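# Potmont 522 Thermal Paste, Grey, Silicone-Free

Non-conductive compound for processors, graphics chips and small heatsinks
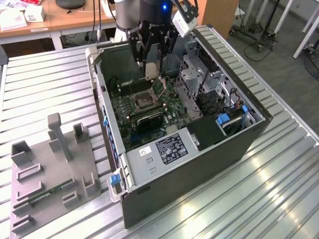

Desktop tower laid on its side, CPU socket empty and lever raised.

Potmont 522 is a filled synthetic paste for use between a processor lid and a heatsink base. It contains no metal powder and no silicone oil. It is supplied in a syringe with a screw cap, and in a tub for repair benches.

## Specification

| Property | Value |
|---|---|
| Colour | Grey |
| Filler | Zinc oxide and alumina |
| Electrical behaviour | Non-conductive |
| Curing | None |
| Syringe contents | 2 g |
| Tub contents | 1000 g |
| Order code, syringe | PM-522-S |
| Order code, tub | PM-1261-T |

The two order codes refer to the same compound. The tub kept its older number when the range was renamed.

## Surface preparation

Remove old paste with a lint-free cloth and isopropyl alcohol. Wipe from the edge of the lid towards the centre. Hardened residue can be softened by leaving a damp cloth on it for a few minutes. Metal scrapers mark nickel plating and are not recommended.

Let both surfaces dry fully. Do not touch them with bare fingers afterwards.

Paste goes on the lid of the processor only after the processor is seated and the lever is locked down. It must never be put into the socket. Paste between the contacts is difficult to remove and can stop a pin or pad from making contact, even though the compound itself does not conduct.

## Application

1. Press out a small amount at the centre of the lid. For large rectangular lids, use a short line along the longer axis.
2. Lower the heatsink straight down. Avoid sliding or twisting.
3. Tighten the screws a little at a time in a diagonal order.
4. If the heatsink is lifted for any reason, clean both faces and start again.

A spreader is not needed for ordinary desktop lids. For bare chips, cover the whole surface in a thin, even layer. Spreaders are sold separately under the Flikar name and fit the neck of the syringe.

## Storage

Store capped, tip down, at room temperature. Slight separation of the oil is normal in the tub; stir with a clean plastic spatula before use. Syringes should not be stirred or refilled.

## Compatibility

Suitable for copper, nickel-plated copper and aluminium. Not an adhesive: the heatsink must have its own clamp or screws. Not a replacement for thermal pads on memory chips or voltage regulators, where the gap is too wide for paste.

## Ordering

Syringes are sold singly or by the box. Tubs are made to order at Cavby and leave with the next works delivery. Trade accounts in the Annamalai sales area should order through Girish Uniyal, quoting the code in full. The safety data sheet is sent with each first order and on request after that.

Page revised 2020-04-01. Replaces the May issue of the previous year.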